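Sorting Cans and Bottles at Home: A Two-Bin Setup

Posted in Kitchen and Laundry – Tips – August

If your recycling gets sorted at the last minute on the back step, try moving the job indoors. Two small bins side by side will handle the drink containers from most households, and they take up less space than one big tub. Ours went in when Oltbridge changed its pickup rules and stopped taking mixed bags. The notes below are what has worked since then.

Picking the bins

Open tops are best for bottles and cans. A swing lid gets sticky in a week, and a pedal bin needs floor space. You want a smooth inside wall with no ribs, so a cloth can go all the way around in one wipe. Tapered bins stack when they're not in use and are easy to tip out.

Get two different colors. Labels peel off after a few washes, and guests don't read them anyway. One plain bin and one bright one is enough to remember. In our house the bright one is for bottles and the gray one is for cans.

Measure under the counter or on the shelf before you buy. Leave enough room above the rim to drop in a tall bottle standing up. If you have to tilt every bottle to get it in, people will start leaving them on the counter.

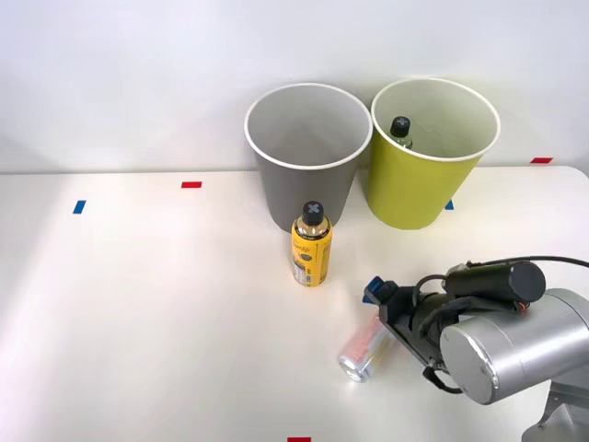
Gray bin and yellow-green bin, with one bottle already in.

Keep the two bins close together. When they are at opposite ends of the kitchen, the nearer one gets everything. A spot against the wall is good because the bins can't be pushed back any farther, and splashes on the wall are easy to see and wipe.

Before it goes in the bin

Empty the container all the way. Half an inch of juice or tea in the bottom of a bottle adds weight and brings in fruit flies. Pour it down the sink, add a splash of water, shake, and pour again. Cold water is fine for soft drinks. Use warm water and one drop of dish soap for anything with milk in it.

Turn cans upside down in the dish rack for a few minutes before they go in.

Caps: check with your hauler. Oltbridge wants them screwed back on. Lirkby, where my sister lives, wants them off and in the trash. If yours is a caps-on town, squeeze the air out of the bottle first and then tighten the cap. A squeezed bottle takes up much less room and stays flat.

Labels can stay on unless your local list says otherwise. Full-wrap plastic sleeves are the exception in some places. Those usually have a perforated strip down the side and come off with a thumbnail.

Don't crush cans if you take them back for a deposit. The machine at the store has to read the code on the side.

Emptying and cleaning

Empty the bins when the first one is full, even if the other is only halfway. It keeps you to one trip. We carry both out to the curb tote in the garage and rinse them at the utility sink on the way back.

For a smell that won't go away, cover the bottom with baking soda, add enough warm water to make a paste, and leave it for an hour. Scrub with a dish brush and rinse. White rims show marks first. A melamine sponge takes off most of them, but go easy on shiny plastic – it will dull the finish.

Dry the bins upside down. A folded sheet of newspaper in the bottom catches drips and goes out with the paper recycling.

If you save for the deposit

Keep a tally on the inside of a cabinet door. We turned in 383 containers last year, most of them cans, and the money paid for new dish towels and part of a drying rack. Paper grocery sacks hold up better than thin plastic ones for carrying them in.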